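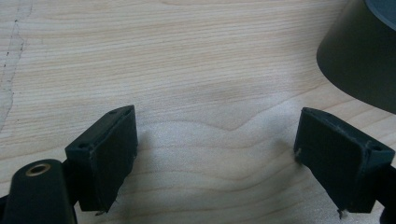 1/ Fisheries talks between Cao and Dollusau, day two. I'm outside the ministry annex in Cao and will post here through the afternoon. Short version so far: no deal, but both delegations are staying until Wednesday.

2/ Background for anyone new to this. The two governments have shared the strait under a licensing agreement that ran out in September. Since then each side has been issuing its own permits, and boats from both have been turned back or fined by the other's coast guard.

3/ Dollusau's team is led by deputy foreign minister Juniper Quintanilla. She arrived last night and went straight into a dinner with her counterpart, Lingyun Lu. It was their first meeting in person. The two previous rounds were held by video and ended without a statement.

4/ The main argument is over the catch limit. Cao wants a cap of 4000 tons a year for the shared zone. Dollusau says that number comes from an old survey and wants a new one done before any cap is signed.

5/ The second argument is over the 21 crew members still held in Dollusau. They were on three boats stopped near the northern bank. Cao wants them released before the rest is discussed. Dollusau says their cases are with the courts and the foreign ministry can't speed that up.

6/ Quintanilla spoke to reporters for a few minutes on her way in. "We came to talk about all of it, in whatever order gets us to an agreement." She didn't take a question on the crews.

7/ Lu hasn't spoken in public today. Her office sent out two lines saying the morning session was "serious and detailed" and that it will continue after lunch.

8/ A correction to my post from yesterday. I wrote that the Dollusau delegation had 7 members. It's 9. The two I missed are from their fisheries department and came on a later flight.

9/ On the domestic side, Lu has less room than she did in the last round. The opposition in Cao has tabled a motion saying any agreement has to go to a full vote in parliament. The governing party could probably win that vote, but the coastal members are not a sure thing.

10/ Quintanilla's problem is different. Her government can sign without a vote, but the port towns have been blocking the ferry road on and off since the permits were split. People I talked to there last week want the survey first and don't much care about the date of a deal.

11/ Afternoon session started late. A Cao official said the delay was a translation issue in the draft text – the word used for "temporary" in one version reads closer to "trial period" in the other. They've gone back to the older wording.

12/ One thing that may be moving: a joint inspection team. Officials on both sides told me separately that the idea is in the draft. Boats would be checked by one officer from each country. They haven't settled where the team would be based or who pays.

13/ For the people asking about the ferry: it is running on its normal schedule today. The road to the terminal on the Dollusau side is open. I'd check again before you travel tomorrow.

14/ Session is over for the day. No joint press conference. Quintanilla left by the side entrance and Lu is still in the building.

15/ Statement just came through, same text from both ministries. They "reviewed progress on inspection" and will take up the catch limit in the morning. No mention of the crews at all – relatives waiting at the gate had been told to expect at least a line on it.

16/ I spoke to one of the relatives. She has had one phone call with her brother since he was detained. She's planning to come back tomorrow.

17/ Doors open again at 9. I'll start a new thread then and link it under this one.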